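Reverberation Time and Speech Clarity in Small Shared Rooms

Group 14: Mayu Katayama, Rin Hattori, Sayaka Wada
Supervisor: Asuka Imai

1. Background

Small rooms with hard surfaces are often reported as tiring to talk in, even when the background noise is low. The usual cause is late reflected sound, which arrives after the direct speech and masks the consonants that follow. Larger rooms such as lecture halls have been studied in detail. Rooms that hold two or three desks have received less attention in our course material, and the standard formulas are less reliable there.

The project had two aims. The first was to measure reverberation time in the Wunport building before and after simple treatment. The second was to check whether the change was large enough for listeners to notice in a word recognition test.

2. Theory

Reverberation time (T60) is the time taken for sound to decay by 60 dB after the source stops. The Sabine equation relates T60 to room volume and total absorption. It assumes a diffuse field, meaning that sound energy is spread evenly through the room. In a small room this does not hold at low frequencies, where separate room modes dominate. We therefore treat all results below 300 Hz as indicative only.

A full 60 dB decay was not available above the noise floor. We measured the decay from -5 dB to -25 dB and multiplied the result by three (the T20 method).

3. Method

Measurements were made in June, in the evening, with the ventilation switched off. The source was a small loudspeaker playing a swept sine. The microphone was mounted on a stand at seated ear height and moved between four positions, none closer than one meter to a wall. Sweeps were processed with Flirnon, the analysis script written by last year's group, with one correction: the original version applied the octave filter after truncating the impulse response, and this shortened the decay in the lowest bands.

Treatment consisted of fabric-covered mineral wool panels placed at the first reflection points. Panel positions were found with the mirror method and marked with tape. No ceiling treatment was permitted.

For the listening test, 14 students heard recorded word lists played back in the room. Each wrote down the words heard. Lists were balanced for length and were not repeated for the same listener.

4. Results

The untreated room showed its longest decay between 400 Hz and 2000 Hz, the range that matters most for speech. With the panels in place the decay in this range was clearly shorter at all four positions. The low bands did not change in a consistent way - this was expected, as the panels were thin compared with the wavelengths involved.

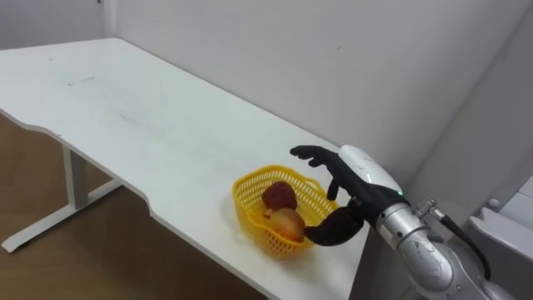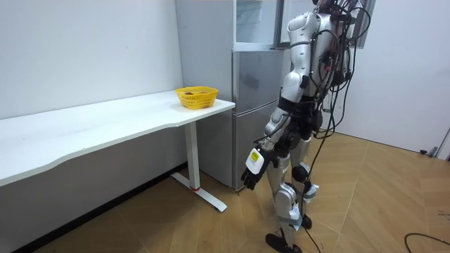 Room surfaces: white walls, with a white table or desk along one side.

Word scores improved for most listeners. The gain was largest for lists spoken by the faster of the two talkers. Two listeners scored the same in both conditions, and their untreated scores were already close to the maximum.

5. Sources of error

Loudspeaker directivity was not corrected for. A directional source excites the room unevenly and can bias T20 at positions close to its axis. The microphone stand was also moved by hand, so positions before and after treatment may differ by a few centimeters. In the listening test, all subjects heard the untreated condition first. Part of the improvement may be a practice effect, and half of the group should have been given the reverse order, as Kumiko Shibata noted at the interim review.

6. Further work

Repeat the test with a balanced order and thicker panels mounted with an air gap. A measurement with the door open would also be useful, as the corridor then acts as a coupled volume and a double-slope decay is likely.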